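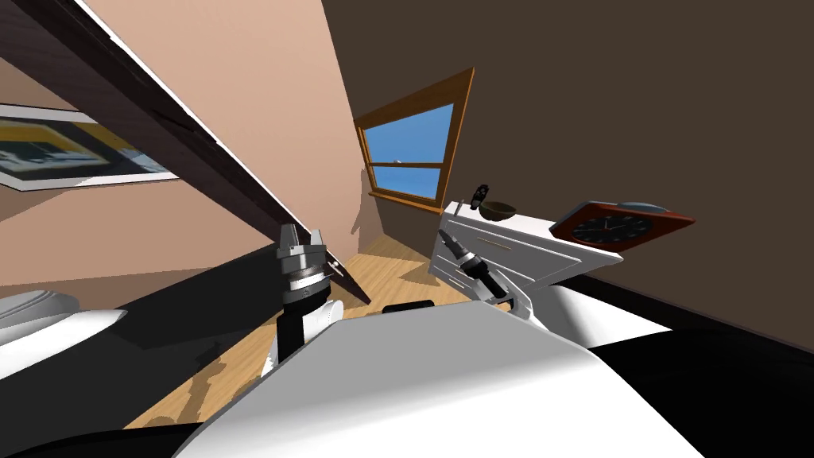
About Skesano

Posted 11 June 2020 by Mairéad Brophy
3 min read

Skesano reviews safety rules for robots that work in people's homes. We read the standard, then we read what the maker says about the standard, and we write down where the two part ways. They part ways a lot.

Hawi Kassa and I started the company after years of signing off on checklists we didn't much believe in. There are eight of us now. We don't build robots, and we don't sell a badge. A badge mostly shows that somebody paid for a badge.

Much of our work is done in simulation, in furnished rooms with a bowl and a clock on the dresser and a robot that has to reach toward them. We like simulation because it's cheap and a bad reach breaks nothing. We don't trust it very far. A simulated floor has whatever grip you typed in. So our first rule is that a result from a simulated room gets reported as a simulated result, on the same line as the number, and never in a footnote.

Our house rules, the Nadamell list, run to 20 items. It was longer until March, when we cut the ones no client could explain back to us. A few that survived:

Write the stopping rule before the first run.
Report the failed runs with the good ones.
If the camera view is tilted, leave it tilted in the record.
"Safe" needs a second half. Safe for whom, at what speed, near what?

That last one loses us business. One prospect wanted the word "safe" by itself on the front page of a report – we said no, and they went elsewhere.

Reviews are done by two people who don't compare notes until both have finished. Dravusov handles our test records and Ó Flaithearta prints and files the reports, and neither firm has a say in what we conclude. A normal review takes 14 working days. We have been asked for faster, and we don't offer it.

Do good rules make good robots? We haven't seen proof of that. Bad rules do make it hard to tell what you've got, and that's the part we work on.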